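Gripper finger not closing on thin objects, fault 495

slatfeeder
Left finger stops short on anything thinner than a paperback. Controller logs fault 495, then the arm holds position. Started in June after the Nutivis firmware update.

okafor_bench
Rollback fixed it on mine. Blame the firmware.

slatfeeder
Rolled back. Same fault, up to 18 times a shift.

pleltevitz2
Disagree on firmware. Check finger clearance near the slats. Wrist view from your setup would help.

slatfeeder
Book and scissors, next to the white slats:

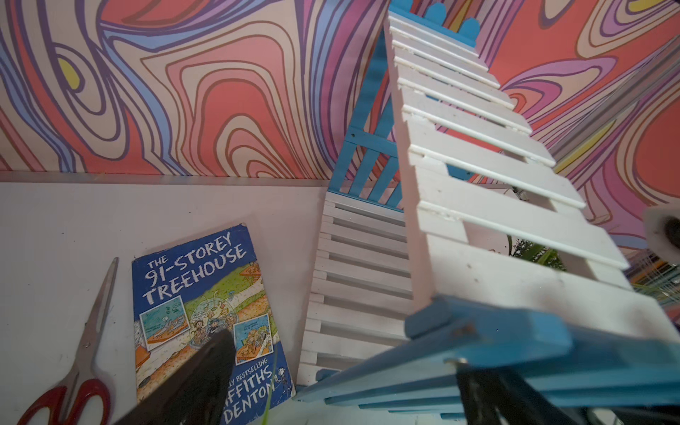 Reply 6

pleltevitz2
Tight on the right. Cut power before you measure the finger.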